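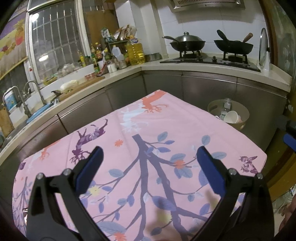 Osagie

October already and I still have 112 tabs open, most of them about tablecloths. Or not tablecloths exactly. Fabric. Printed fabric, the busy kind, animals and branches and things flying around. Pink if I can get it.

So. Quick one tonight because I have to be up at 5.

I moved into the Nirneck place with almost nothing, you know this if you've been reading a while. Bed, kettle, the two chairs. White walls, gray floor, gray counter. I thought I liked that. I lasted maybe a winter. Then one morning I'm eating toast standing up and I look around and think, this looks like the place where you wait to have a tooth out.

Could have painted. Not allowed to paint. Lease says no paint, no nails, no "adhesive fixtures," whatever that covers (hooks, it covers hooks, I asked). So what's left is cloth. Cloth on the table, cloth on the bed, cloth over the back of the ugly chair. Nothing in the lease about cloth.

What I've learned, no order:

Big prints look smaller once they're down. In the shop you hold it up and think, that is way too much, that is a shower curtain for a child. Then you get it home and put plates on it and half of it's gone. Go bigger than you dare.

Check which way is up. A print with a tree in it has a top and a bottom, and somebody at your table is going to be looking at it upside down all through dinner. I don't mind. My mother minded a lot. She turned her plate, turned her chair, finally just switched seats with me.

Wash it before you cut it. I know. Everybody says it. I didn't do it, and the first one I hemmed came out of the dryer 2 inches short on one side only. One side! How. It lives under the dish rack now.

Cotton wrinkles, poly doesn't, poly feels like a raincoat. I go with cotton and I don't iron. Spritz it with water, pull it flat with your hands, go do something else for a bit. Mostly fine.

Ink. Coffee comes out, wine comes out if you're quick, ballpoint does not come out. Busy print hides ballpoint though. I have a whole grocery list on one of mine somewhere and I couldn't find it for you now.

Where I buy: there's a remnant bin at the back of Fluler, past the zippers, and it gets refilled early in the day. Go at 9. By noon it's all brown felt. Ends of bolts, mostly a yard and a half, sometimes more, priced by whoever is on the register as far as I can tell. Same piece has been two prices on me in the same week. The Grededside market has better stuff but you have to dig, and it's cash, and the guy with the good table packs up before lunch if it looks like rain. It always looks like rain.

Online I've given up on. Pinks especially. I ordered one that was dusty rose on my screen and it showed up the color of stomach medicine. Sent it back, paid for the shipping, sulked. If you must buy online order the swatch. Yes even if the swatch costs more than it should.

About animals. I've gotten a few messages saying isn't it a bit nursery. Maybe? I don't think a squirrel belongs to children. My grandmother had curtains with pheasants all over them, and hunting dogs, and one fox per panel looking very pleased with himself, and she was about the least cutesy person I ever met. She bought them the year she got the house and kept them til the end. Sun had eaten the dogs by then, just pale patches with legs. The foxes were on the shady side. I'd give a lot to have a piece of those curtains now, they went out with the rest of the house stuff before any of us thought to ask.

Anyway that's probably what the 112 tabs are really about. Looking for the fox.

Hemming, since people asked: I don't own a machine. Iron-on tape, double fold, press it hard and count slow. It holds in the wash if you don't go hot. Corners are a pain. I fold mine like wrapping a present and hope. If you own a machine you do not need my advise.

Next up is the bed. I want one giant print for a bedspread but the remnants are never wide enough so it'll have to be 2 pieces with a seam down the middle, and then do you match the pattern or let it go? I'm leaning let it go. Tell me if that's a mistake before I cut.

Also the sourdough died. Separate post.

Ok, bed.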